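News > Local business > Technology

Unby workshop teaches robot arm to strip old PCs, 406 goes so far

Staff at Plandik, the computer recycling firm on the Guerreiro estate in Unby, have been spending their afternoons showing a robot arm how to take hard drives out of desktop machines. Over and over. The target is 700 recorded goes before the learning system gets its first proper training run, and as of 11th March the tally on the whiteboard stood at 406.

Each go is short. An operator steers the arm into an open case, takes hold of the plastic carrier the drive sits in and works it in or out of the bay. Everything is saved: the joint positions, how far the gripper is open, the view from a small camera at the wrist. Then the case gets turned a bit, or swapped for a different one, and they start again.

"You want it messy," said Babak Mousavi, who runs the project. "If every case sits dead square on the bench it learns that one bench. First week back in January we did exactly that and had to bin most of it."

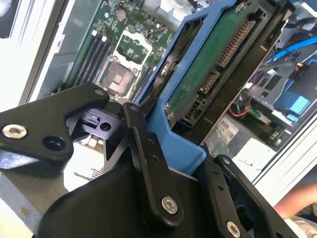
Carriers are the fiddly part. They flex when pinched, they catch on the cage, and cables get in the way on some makes of case but not others. Plandik has 16 different cases in the rotation, all from its own scrap line. Goes that end badly are kept too, but marked as such, so the system has something to compare against. Dropped drives, missed grips, one where the arm tried to leave with the whole tower.

Chaiwat Mahawong has done more of the steering than anyone. He came over from the dismantling benches, where he used to pull drives by hand, and reckons it took him a fortnight to stop fighting the controls. "By hand I don't think about it. Your thumb just knows. With this you have to decide everthing, where you push, when you let go." He now does sessions of forty minutes and then has to stop, eyes get tired.

The learning software comes from Wudavov, which is also paying for the arm until the summer. Neither firm would say what the deal is worth. Plandik says no jobs are going and that it's short of people on the benches as it is.

A first trial with the arm working on its own is pencilled in for when the 700 is reached. It will get 3 cases it has never seen before, picked by the bench staff. Mr Mousavi wouldnt put a number on how many he expects it to manage. "One would be nice," he said.

After drives the plan is memory sticks, then power supplies, though those are heavier and the present gripper may not be up to it.

Contact the newsdesk | © Unby news pages | Back to top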